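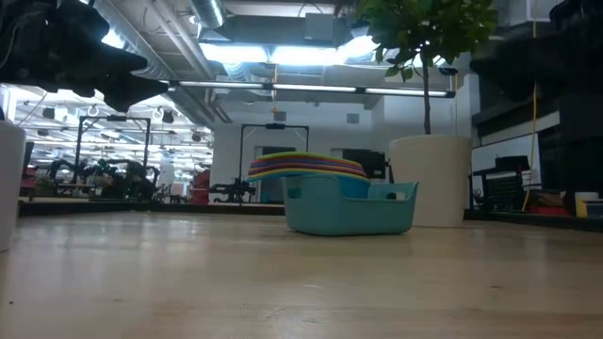 Clovitz Tableware Lending: Frequently Asked Questions

Last updated 12 Aug 2018

Borrowing

What can I borrow?
Plastic plates, bowls, cups, serving trays and the baskets to carry them in. We also have a small number of pitchers. We do not lend glassware, knives, tablecloths or anything electric.

Who can borrow?
Anyone with a Clovitz building card, including tenants of the upper floors and people on short leases. If you are running an event for an outside group, the card holder signs for everything and is responsible for getting it back.

How much does it cost?
There is no charge for the first 4 days. After that it is a dollar a day per basket until the basket comes back. We do not take a deposit.

How many plates are there?
The full inventory at the last count, in March, was 2,664 pieces, and that includes cups and bowls. The most plates we lend to one event is 80. If you need more than that, write to us first and we will tell you whether it can be done on your date.

Can I pick my colors?
You can ask. Plates are shelved mixed, and a standard order comes as a mixed stack. Single-color orders have to be sorted by hand, so please give us a week. Green and blue are easiest to fill. Purple runs out first.

Do I have to use one of your baskets?
No, but the basket is part of the loan if you take it. It goes on the slip and we expect it back with the plates. People bring plates back in grocery bags and keep the basket under a desk for months. Please check under your desk.

The plates

Are the plates rigid?
No. They are flexible plastic and bend if you pick up a loaded one by the edge. They are fine for sandwiches, cake, salad and most buffet food. For anything heavy, hold the plate from underneath or use two together.

Can they go in the microwave?
No. Heat the food in something else and move it over.

Can I serve hot food on them?
Warm food is fine. Food straight out of an oven or off a grill is not. Let it stand a few minutes first. Plates that have been overheated warp in the middle and no longer stack, and we have to pull them.

Can we cut on them?
Please don't. A plastic knife is all right for a piece of cake. A steak knife leaves grooves that hold food and stain.

Some of the plates are slightly different sizes. Is that a mistake?
No. The older plates came from Mäkelä and the newer ones from Clavano. The Clavano plates are a little wider across the rim. They will stack together, but the stack is steadier if you put the wider ones at the bottom.

A plate is stained. Do I have to pay for it?
No. Tomato sauce and curry stain plastic and there is not much to be done about it. Return it with the others. We only bill for plates that are cracked, melted or missing.

Washing

Do I have to wash everything before I return it?
Yes. Plates need to come back clean and dry. If they come back dirty, there is a flat washing fee of 77 dollars per event, no matter how many plates were used. It pays for the time of the person who washes them.

Dishwasher or by hand?
Either. In a dishwasher, use the top rack and skip the heated dry. By hand, use warm water, regular dish soap and a soft sponge. No steel wool and no scouring powder.

How do I get grease off?
Wipe the plates with a paper towel before they go in the water, then wash them twice. Plastic holds on to grease more than china does, and one wash often leaves a film. If a plate feels slick after it dries, it needs another wash.

How dry is dry?
No water should drip when you tilt the plate. Stand them on edge in a rack, or spread them on towels and turn them over once. Plates stacked wet stick together and start to smell within a day or two. This is the most common problem we have with returns.

What about the baskets?
Rinse out crumbs and wipe the inside. The corners and the handle openings are where frosting collects. The baskets do not go in a dishwasher.

Stacking and carrying

How should I put plates in the basket?
Flat, right side up, with the stack in the middle. Keep it low enough that you can carry the basket with a hand in each end handle and still see where you are walking. If the stack leans, take the top half off and make two trips.

Can I rest the stack on top of the basket instead of inside it?
On a table, for serving, yes, as long as it stays put. For carrying, no. Plates resting on the rim slide off as soon as the basket tips.

Can cups go in the same basket?
Only if they are at one end and there is nothing on top of them. It is easier to ask for a second basket.

Is there a cart?
There is one, kept at the pickup counter. It stays in the building. Use the freight elevator, and put the brake on when you unload.

Can baskets be stacked on each other?
Empty ones, yes. Full ones, no. The upper basket presses on the plates in the lower one and bends the rims.

Pickup and return

Where do I pick up?
At the counter on the ground floor, next to the Istutach office. Bring your building card. Count the pieces with the attendant before you sign, as the number on the slip is the number we will look for later.

Can someone else pick up for me?
Yes, with your card number and a note or email from you.

Where do returns go?
To the same counter. Please do not leave baskets in the hallway, in the kitchens or on the loading dock. A loan is closed only after the pieces have been counted at the counter.

Can I return part of an order?
Yes. The slip stays open until the rest is in, and the daily charge applies to any basket that is still out.

I found a plate after I returned everything. What now?
Bring it to the counter and tell them the date of your event. If you have been billed for it, the charge is taken off. There is no time limit on this.

How much is a missing plate?
Two dollars. Cups and bowls are the same. A basket is nine dollars and a tray is twelve.

Can I donate plates I no longer need?
Only if they are Mäkelä or Clavano plates in good shape. Other brands will not stack with ours. Leave them at the counter in a bag marked "donation" so they are not counted against somebody's loan.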